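Small ovens, second time round

The repair room at Guvthorpe opens on Monday evenings and takes in anything that will fit through the door and on to a bench. The woman who looks after the kitchen appliances agreed to talk while she worked, on condition that her name was left out. She has been doing it for 7 years, and before that she was in the canteen at Gimgate.

Most of what she sees is toasters and kettles, but the small ovens are her favourites. "People give up on them too early," she says. "They smell burning, and it's crumbs. I had one last December with 4 slices' worth of crust under the rack."

She starts with the inside. The rack comes out and goes in hot water with washing-up liquid, and she leaves it there while she has her tea. The door glass gets bicarbonate of soda and a soft cloth. "No wire wool. You'll scratch it and you'll see the scratches every time you make toast."

The knobs come next. On some models they pull straight off, and she washes them in a mug. On others they don't, and she goes round them with a cotton bud. 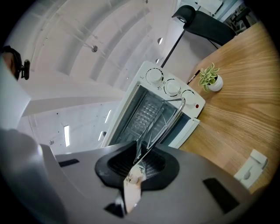 A white toaster oven with three knobs, on a wooden table beside a potted plant.

She is less keen on people taking the backs off at home. "If the plug's cracked or the cable's gone stiff, bring it in. Don't have a go with tape." Every appliance is given an electrical test before it leaves, and the ones that fail are stripped for parts. She keeps spare racks and feet in a cupboard labelled Kazemi, after the shop the cupboard came from.

Asked what she would tell somebody buying one second-hand, she thinks for a while. "Open and shut the door. If it doesn't close properly, leave it. Then turn all the knobs — they should feel firm."

Her own oven came from a house sale in Bonholm and cost 17 pounds. She uses it for baked potatoes and cheese on toast, and the big cooker stays off for most of the week.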